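3.2 Bedroom layout

The bedroom bay at Plastdale was laid out by Wahyudi Nair and Palesa Steyn in August. We wanted a room people would recognise as their own, with the bed and the rug set apart and open floor between them.
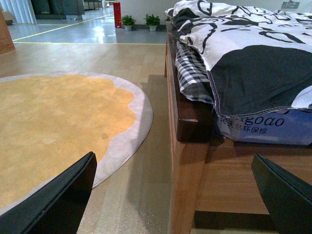
Figure 4. Bedroom bay: round rug, wooden bed and the strip of floor between them.

Each of the 18 participants tidied the bay 3 times. They were told to leave the furniture where it stood and to put everything else wherever they would at home -- no further guidance was given. Colour and texture of the floor coverings were held constant across sessions. In the follow-up interviews, 13 participants said they had treated the rug as a place to sort things before putting them away.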